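Astunby Toy and Household Reuse Program
Progress report to the funder, second period
Prepared by Emese Nyitrai for Geetha Warrier, Sundaram
9/23/21

Geetha, you asked for a frank account of the mixed-goods trial before the next instalment is released, so I have kept the good news and the doubtful news in the same document.

The trial took in 643 donated items between June and the close of this period. They came through the front counter and the two drop-off points, and they were tipped into grey bins without any sorting at the door. That was the idea in the original proposal: let people hand over whatever they have, toys and kitchen things together, and deal with the categories later. I was not convinced by it when Harish Devadiga wrote it up and I am only partly convinced now.

What went well is the intake. Donors like not being asked questions. Shobha Devadiga, who keeps the counter book, has fewer notes of people leaving with their box still under their arm, and the counter is clear by closing. I would not read too much into that. The weather was kind and the school down the road had a clean-out.

The sorting is another matter. A mixed bin is slow to work through, and the small things suffer for it. Heavy items slide to one side, light ones end up wherever there is a gap, and anything with a thin part is at risk. We set aside 10 toys as too damaged to pass on. I can't tell you how many arrived that way, as we did not check them at the door, and the proposal did not ask us to. It should have.
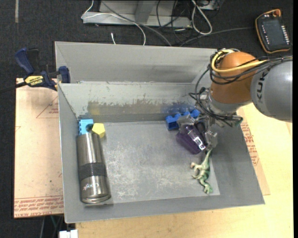

3 min read

The bin on the wooden table makes my point reasonably well. A big stainless steel bottle with a Google logo lies along one wall, a blue building brick is at the back, and a green and cream dinosaur is over on its side with that skinny tail in the air. The purple item in the gripper has what looks like a barcode label on it. These are four things with four different destinations on our shelves, and the bottle would do a tail like that no favours if the bin were tilted.

Grorkau supplied the bins at a discount and they are sturdy enough. My complaint is with the depth. Sirkka Tikkanen has asked for shallower trays for anything plastic and I support her, although the quote from Clotoro came in at $200 more than the line in the budget allows. I would sooner find that money than buy a second set of deep bins, which is what the plan has us doing next.

Labels remain a nuisance. Harish reports that store stickers and barcodes are being removed "as a matter of course". I went through the finished shelves and found plenty still on. It is a small thing, but the schools notice.

On the claim that mixed intake would halve handling time, I have no figures that support it and would ask that it be taken out of the public summary until we do. Time saved at the counter seems to be spent again at the table.

For the next period I propose that we keep the open counter, split each delivery straight away into hard household goods and toys, and write down the condition of every toy on arrival. Harish would like to carry on unchanged until the period is up. His note is attached separately and you should read it alongside mine.

Spending is within budget apart from the tray quote, which has not been accepted. I need your decision on it before I can place an order.

Emese Nyitrai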